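Notebook, collection room 302
April, Thursday, started 9:30

Going over the hand-held gripper rules again before the next block of sessions. Murray Boychuk and I agreed last week that the written procedure had drifted away from what operators do on the floor. Today I sat in, then went through the sheet line by line. Changes below. Aaliyah Robichaud to review before it goes on the wall.

Old sheet is rev 4. Until Aaliyah signs the new one, rev 4 is still in force, including the parts I don't like.

1. Start pose

Rev 4 says "hold both grippers in a comfortable position facing the work area." Too loose. Two operators read it two ways and the Loleck tracker logs come out with different starting offsets. New wording: both grippers out in front of the chest, forearms forward, marker cubes in view of the head camera, fingers still. Hold for 4 seconds, then say "start." If either cube drops out of view during the hold, lower the arms and begin the hold again. Do not twist the wrist to bring a cube back in, move the whole forearm.

Murray wanted a fixed angle for each hand. I left it out. The tracker doesn't need the hands to match, it needs marker faces it can read. 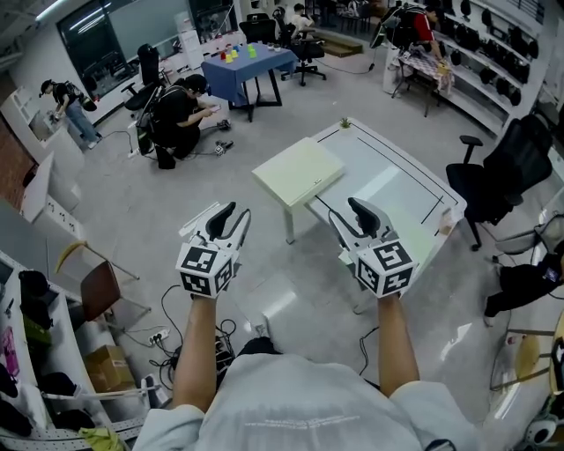 Both grippers raised, marker cubes on top, taped table ahead.

2. Marker cubes

Check before every block, not once a day. Look for lifted corners on the prints, smudges, and play where the cube meets the body. Any play at all and the gripper comes out of use until the calibration is redone. Pressing it back down by hand is not a repair. I found one in the drawer last week with tape over a marker face. It is now in the reject bin with a tag on it.

Wipe with a dry cloth only. The Weltonex cleaner leaves a shine on the prints and the tracker loses them under the ceiling lights.

3. Taped area

The rectangle on the table is the work area. Task objects start inside it and finish inside it unless the task card says otherwise. Things that belong to the room and not the task should be off the table altogether. Rev 4 allows "background items" near the far side, and Li would like to keep that for variety. Fine with me, provided the item is written on the session card. A plant is fine. A drink isn't.

Replace tape when an edge curls. Lay the new tape on the old line, don't eyeball it. If the line moved, note it on the card, and everything after that is a new table setup.

4. Cables and floor

This is the part I most want fixed. Operators wearing a head camera look at the table and their hands, and they do not look at the floor. Rev 4 has one sentence on it ("keep area tidy").

New text:
- No loose cable in the standing spot or on the path to it. Coil it or move it to the wall side.
- Table cables go down the side away from the operator. If one has to come up the near edge, tape it to the floor for its full run.
- Power strips against the wall, with no boxes stored beside them.
- Small units that are connected but not being worn go on a shelf or table, never on the floor.

Walked the room with this list at 11. We would not pass it today. Cables on the floor in front of the operator, one running up to the near edge of the table, devices on the floor on the far side. Asked Mitden for cable covers, no answer yet on price.

5. Other people in the room

Several stations share the room and people set up backpacks while someone else is recording. I don't see a way around that with the space we have. Rule for now: anyone may be in the background, but they stay back from a table in use, and nobody reaches across it. Anyone crouching to work on gear does it clear of the operator's walking path. Phones are OK behind the line. Everyone in the room has to have a signed consent form, whether they are recording or not. Aaliyah keeps the list.

6. Breaks

15 minutes off after 30 minutes of recording. Grippers go down on the rack, not on the task table. Murray says operators skip the break when they are close to finishing a card. Going to write it as a stop: at 30 the session ends, and a half-done card gets marked partial. We can use partial cards.

Open items
- Cable covers (me, chase Mitden again Monday)
- Floor mark for the standing spot. Murray thinks footprints, I think a plain line.
- Does the start pose need redoing after a dropped object? I say no, only after a lost cube. Ask Aaliyah.
- Print rev 5 large enough to read from the table.

Stopped 12:40.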